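We use cookies to remember your preferences and to see which tips get read. By staying on this page you agree to our cookie policy. Accept | Manage settings

Kitchen drawers and benchtops: what I picked up from a robotics study

Those of you who have been reading my tips for a while will know I have a thing about drawers that stick, and my sister-in-law (bless her) sends me anything with a drawer in it. This time it was a report from the Mernside group, where Smaranda Enache and Inger Hjaltested have been teaching robot arms to do ordinary jobs on an ordinary kitchen bench. I made a pot of tea and meant to read one page, and I read the lot!

Their method is easy enough to follow, even for somebody like me who still can't set the clock on the oven. A person guides the arm through a job and the movements are recorded along with the camera views. They recorded 120 of these guided runs for the drawer. Then the arm practised by itself for 2,561 tries, and the clever bit is that they kept the failed ones too, each marked with the moment it went wrong – a missed handle, a crooked pull, a drawer that stopped halfway. The program trained on everything did better on drawers it hadn't met than the program trained only on the good runs. Smaranda calls it "learning from the fumbles", and I have put that on a sticky note beside my pastry board.

Most of the fumbles they list are ones I have made in my own kitchen, so I've turned them into tips.

Pull from the middle of the handle. A long bar tempts you to grab whichever end is closest, and a wooden drawer on wooden runners will skew if you do. If you can only reach one end, pull slowly and keep your wrist in line with the drawer.

Leave clearance in front. Open the drawer all the way once, see where it gets to, and keep the chopping boards and the toaster out of that patch of bench. I had my tea canister in the wrong spot for years.

Rub the runners with a plain candle stub, then wipe off the crumbs of wax with a dry cloth. Do it in March and again before the humid weather.

Check the handle screws. A loose bar tips when you take hold of it, and the report has a whole table of grasps that slipped for that very reason. Snug is plenty; don't go mad with the screwdriver.

Keep small packets low and flat. Anything standing up in a shallow drawer will catch sooner or later, usually when you have flour on your hands.

Write down what goes wrong. I feel a bit silly recommending it, but I kept a fumble list for 4 weeks, inside the pantry door, and found that nearly all my spills happened when I was reaching across something for the fruit. I moved the fruit. My neighbour Þórey Hafstein tried the same with her spice rack and has completely changed the order of her jars (she won't tell me what the new order is).

The group works with trays and fruit as well as drawers, always among the usual clutter of a bench, and I could happily look at other people's benches all day.

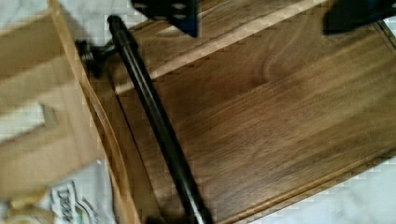
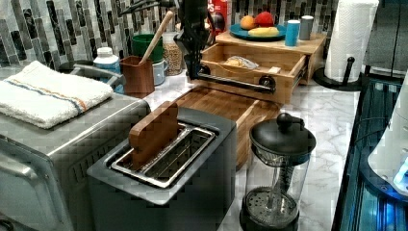

The drawer is open there, with the arm on its handle.

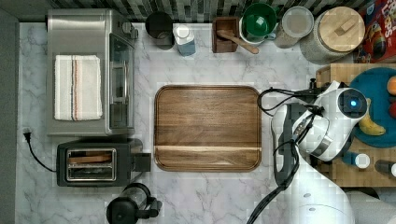 Does candle wax harm a drawer that holds food?

Plain unscented wax is fine on the runners, as long as you keep it off the inside of the drawer and wipe away any loose bits before the food goes back in.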